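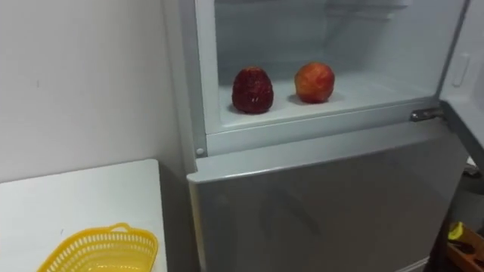 The Trundevcombe refrigerator test is a bench procedure for comparing robot hands and grippers on ordinary kitchen work. It was drawn up by Iveta Hrubý and Konrad Szewczyk at the Skála laboratory in Trundevcombe. The task has two parts, opening the upper door of a two-door refrigerator and moving fruit between the shelf and a basket on a table beside it. Each part is scored on its own.

Fruit was chosen for its uneven shape. A hand that squeezes too hard or lets go too early loses the point, and the piece goes back to its starting place before the next run.

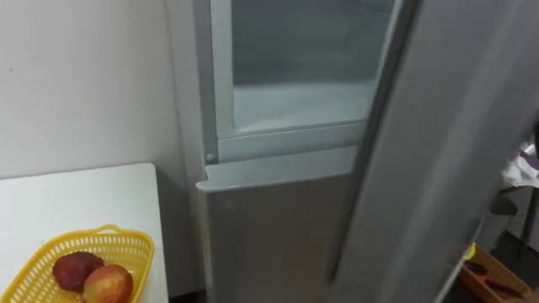

Baskets with a raised rim are harder than flat trays, as the fingers have to clear the edge on the way in. Parallel grippers do fairly well here. In the first series the Rorel two-finger gripper completed 539 fruit transfers.

The door is the harder part for most hardware. The test allows no added handle or strap, so the hand must get its fingertips behind the edge of the door and pull. 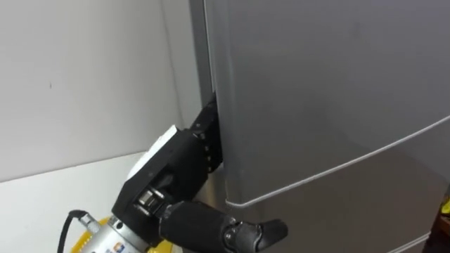 Multi-jointed hands suit this step because the fingers can hook while the thumb stays clear. The Hokance controller used in the later series stops the arm when the load on the fingers passes a set limit. Dalibor Vondráček lowered that limit in April, after which 68 door runs had to be repeated.

Results are kept as a single table of 3,000 runs. Peter Jurčo has criticized the scoring for giving the door and the fruit equal weight. A revised version, dated 4th October, left the weights unchanged and added a time limit for the door.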